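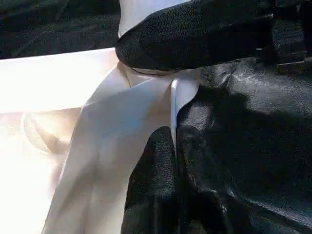 Figure 1. White fabric, strongly lit, with soft diagonal folds.

3.2 Materials and fold preparation

The second part of the project looked at how plain white fabric holds a crease when it is folded by hand, left to rest, and opened again. The first part, written by Angus Sheehan, dealt with storage space in the shared linen room at Istville and is not repeated in this section.

Two fabrics were used. Fabric A was a cotton sheet of the Dasis type, washed before the first trial and not ironed afterward. Fabric B was a cotton and polyester blend bought under the name Luik. Both were cut to the same size and the raw edges were left unhemmed, as a hem adds thickness along one side and changes how the corner folds.

Each piece was folded in half twice, pressed flat with the palm, and left for 30 minutes. It was then opened and laid out without being pulled tight. We rated the remaining creases on a scale from one (barely visible) to five (sharp along the full length). Jiahui Zou did the folding in all trials so that hand pressure would stay as even as possible. Ratings were made separately by both of us and then averaged. Each fabric went through 8 trials.

3.3 Lighting

Lighting had more effect on the ratings than we had planned for. Under strong light the brightest areas of white fabric wash out and shallow folds are hard to read, while deeper folds still show as gray or slightly bluish bands. In the first two trials we gave low ratings to creases that could be felt easily with a fingertip. From the third trial on, the lamp was moved to the side and lowered. The first two trials were repeated and the old values dropped.

3.4 Results

Fabric A averaged 3.9 and Fabric B 2.4. The difference was largest at the second fold, where four layers lie on top of each other. Diagonal folds that formed while the cloth was being laid out were not rated — they came from handling and disappeared when the cloth was lifted and set down again.

One trial of Fabric B was left out because the piece had been stored under a Zilier box overnight and already had a crease near one corner. A replacement piece was cut from the same length and tested the next morning.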